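Bowl glazes, part 1. I've spent the month checking serving bowls for the Sirholm canteen order. Posting the notes here so I stop answering the same email.

2/ Test is simple. Bowl goes on a flat gray surface under fixed overhead light. Look at the reflections on the inside wall. A smooth glaze gives long clean streaks. A pitted one breaks them up.

3/ White is the hardest color to judge. Dark glazes show every scratch. White hides them until tomato sauce finds them.

4/ Drevmont sent 30 bowls. Rims were even, feet were ground flat. 9 had pinholes on the inside wall, all near the bottom. I'd accept those for bread. I would not accept them for soup.

5/ Tavares bowls are heavier and the wall is thicker at the shoulder. They stack badly. A stack of six leans enough that I wouldn't put it on an open shelf.

6/ Metal marks: the gray lines you get from cutlery. They sit on top of the glaze. A mild abrasive cleaner takes most of them off. If a line stays after two passes, run a fingernail across it. If the nail catches, it's a scratch.

7/ Reflections can look like metal marks in a glossy bowl. Turn the bowl a quarter turn. A mark moves with the bowl. A reflection stays where it is.

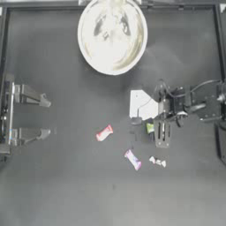 8/ Same check for the rim, but use a fingertip. Go around once slowly, then once the other way. Chips too small to see are easy to feel in one direction and easy to miss in the other.

9/ Sirholm wants 117 bowls by September. Ginen has the right diameter in white, item 2453, and I've asked for a sample carton.

10/ Dishwasher results come after that. The first set goes in Monday.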